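Snack Box Gallery: Does Mixed Ever Mean Mixed?

Every few months somebody decides that what our break room needs is another assorted snack box. The pitch is always the same. Variety! Discovery! Something for everyone! I have eaten my way through enough of these to have doubts, so I started this page to keep track of what people get for their money.

The rules are loose. I buy the box myself, I share it, and I write down what I think before anybody talks me out of it. Prices are left off because they change faster than I can update the page. Last refresh was in September, and a couple of the older entries have lost their pictures after the site moved. I left the notes up anyway.

Samell Weekend Mix

The listing claims 300 grams, and I have no quarrel with the weight. My quarrel is with the word "mix." Most of what I ate was the same salted corn thing in different colors, and the colors did nothing for the flavor. There was a decent seaweed cracker near the bottom. I would have bought a bag of just that.

Would I order again: no.

Rebane Tea Table Selection

Sold as something to serve guests, which I find optimistic. The wafers were fine, a little dusty, and they broke if you looked at them wrong. The hard candies tasted like the inside of a purse. People with better manners than mine said they were "nostalgic." Maybe they were. I have never wanted to be reminded of a purse.

It does store well, I'll give it that. The leftovers sat in a drawer most of the summer and tasted no worse.

Would I order again: only for guests I'm unsure about.

Edow Office Box, large

The product page had 1,369 reviews when I ordered, and nearly all of them glowed. I don't trust a snack that nobody dislikes. Half of the ones I read praised the shipping, and I can't eat shipping.

The contents turned out better than the reviews made me expect, mostly on the savory side. The peanut crackers went first. The chocolate pieces had a waxy coating and hung on for weeks, even here, where people will finish a stale bagel without blinking. Individual wrapping is sold as a plus, and for a shared box I suppose it is – but the trash can filled up in one afternoon.

Would I order again: maybe, if they drop the chocolate.

Sesen Assortment, tipped into the yellow box

I expected to like this one least, on the theory that cute packaging is usually covering for something. The pale cream-yellow bar has little brown cartoon drawings and Japanese-style lettering all over its clear wrapper, and I was ready to be annoyed by it. It was light, a bit sweet, a bit milky, and gone in two bites. I went back for another, so draw your own conclusions.

The rest is less convincing. The small twisted candy in red and black is a gamble I lost, and the tan, cracker-like stuff in the larger clear packet needs salt. Still, this is the first box on the page where the pieces looked different and tasted different too.

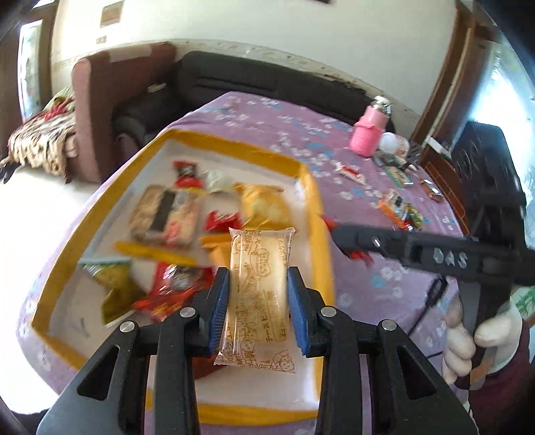

What I'm Trying Next

Two readers wrote in to say I've been unfair to Rebane and should try the 4-flavor rice cracker tin before I say another word. Fine, it's ordered. I have read the label online and the four flavors appear to be soy, strong soy, sweet soy and shrimp, so my hopes are where they usually are.

I'm also looking for a box with no hard candy in it at all. If you know of one, send the name through the contact form – and please don't send me a coupon code with it.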